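Elektrischer Kochtopf Fiore in Salbeigrün

Startseite / Küche / Kleingeräte / Kochtöpfe

Wer nur für sich oder zu zweit kocht, kennt das ja: Für eine Portion Gemüse den ganzen Herd anzuwerfen, dazu hat man abends wenig Lust. Genau für solche Tage haben wir den Fiore ins Sortiment genommen, einen elektrischen Kochtopf in einem ganz zarten, hellen Salbeigrün, der so hübsch ist, dass er bei uns im Laden in Nindumholm gleich neben der Kasse stehen darf. Bedient wird er über einen einzigen großen Drehknopf – kein Display, keine App, kein Piepsen. Die Beschriftung auf dem Bedienfeld ist chinesisch, mit kleinen Symbolen und Zeitangaben dazu, und wir legen jedem Topf ein Kärtchen mit der deutschen Übersetzung bei.

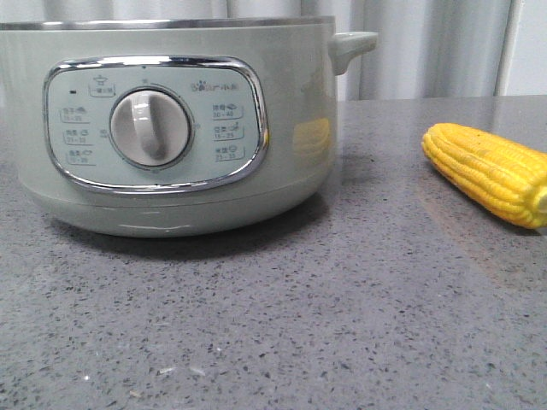

Gemma Cirillo schreibt: Das Kärtchen klebt bei mir innen an der Schranktür, nach ein paar Tagen habe ich es kaum noch gebraucht. Schade finde ich nur, dass das Kabel etwas kurz ist, ich musste den Topf näher an die Steckdose rücken.

Danke, liebe Gemma! Ein Verlängerungskabel von Trika können wir gern mitschicken, einfach bei der Bestellung dazuschreiben.

Innen ist der Topf aus Edelstahl, und auch der Rand ist aus Metall und läuft schmal und glänzend einmal herum. Wir kochen darin am liebsten Suppen, Nudeln und im Spätsommer Mais, den wir vorher in Stücke schneiden, mit einem Stich Butter und etwas Salz. Zum Reinigen bitte immer den Stecker ziehen, abkühlen lassen und mit einem weichen Schwamm auswischen, das Gehäuse nie unter fließendes Wasser halten.
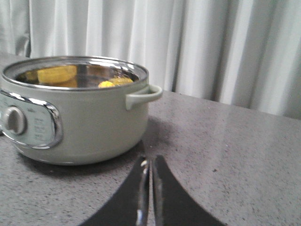

Kann ich den Topf auch zum Warmhalten benutzen?
Für eine halbe Stunde geht das auf der kleinsten Stufe recht gut, rühren Sie zwischendurch um und geben Sie bei Bedarf einen Schluck Wasser dazu.

Leistung: 400 Watt
Preis: 43 Euro inklusive Mehrwertsteuer
Artikelnummer: 139
Lieferzeit: etwa 6 Werktage

Fragen zum Fiore beantwortet Ihnen Chrysanthi Deligiannis aus unserem Kundendienst, am liebsten per E-Mail, aber natürlich auch vormittags am Telefon.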